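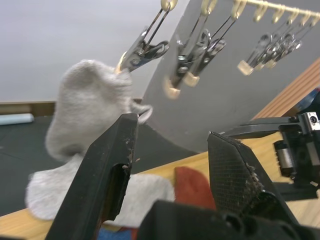

About Hägglund

Welcome, and thank you for stopping by! We're a small family-style sock and knitwear shop in Jamport, and if you've ever had a pair of socks that you reached for every single morning until the heels went thin, you already know more or less what we're about.

The shop started on a kitchen table with a secondhand knitting machine, a box of leftover wool and a great deal of optimism (the first batch came out so narrow at the ankle that only the neighborhood children could get into them). We kept at it. By the second winter the kitchen had become impossible to cook in, and we took a lease on the old feed store on Brornberg Street, where we still are today. The floors slope a little toward the back, the front door sticks in damp weather, and the light through the big windows on an October afternoon is the best you'll find for matching yarn.

What we make

Mostly socks! Everyday crew socks, tall boot socks, thick slipper socks for cold floors, and a softer, looser pair for people whose feet swell or who can't stand a tight cuff. We also knit hats and mittens once the weather turns, and every so often a run of blankets, though those take up the big machine for days at a time and we have to be in the mood for it.

Our best-loved line is called Illura. It's a midweight sock with a cushioned sole and a flat toe seam, and we spent far longer on that toe seam than anyone would believe. We must have unpicked it more times than we knit it. Illura comes in 9 colors, and we bring in a new one when an old one stops getting along with the others on the shelf. If your favorite has gone missing, do ask, as we often have a few pairs tucked away in the back.

How we work

We knit in small batches, which means that the size you want may be out for a week or so, and we're sorry when that happens. Every pair is turned inside out and looked over by hand before it gets its paper band. The ones with a dropped stitch or a wobbly stripe go into the seconds basket by the register, where they sell for half price and are perfectly good for gardening, sleeping, or wearing inside rain boots where the stripe is your own business.

Last year we knit 3281 pairs, our busiest year so far, and we mended 972 more. Yes, we mend! Bring us any pair you bought here, freshly washed please, and we'll darn the heel or toe free of charge for the first two years. After that there's a small fee, mostly to cover the yarn. We match the color as well as we can, but plenty of customers have started asking for a contrasting patch, and we have to say we love how those turn out.

Caring for your socks

We get asked this more than anything else, so we may as well put it on this page too. Wash them cool, inside out, with other soft things. Skip the fabric softener. Hang them by the toe or lay them flat, and keep the wool ones out of the dryer, even on the days when you're in a hurry and it's right there.

Come and see us

We're open every day but Wednesday, when we shut the doors to service the machines and sweep up a truly remarkable quantity of lint. The coffee pot goes on when we open and stays on until someone finishes it. Children are welcome, and so are polite dogs, and there's a chair by the window for anybody who has been brought along and would sooner sit down.

If Jamport is too far to travel, we're happy to ship. Send us a note with your shoe size and the sort of floors you have at home, and we'll suggest a pair to start with.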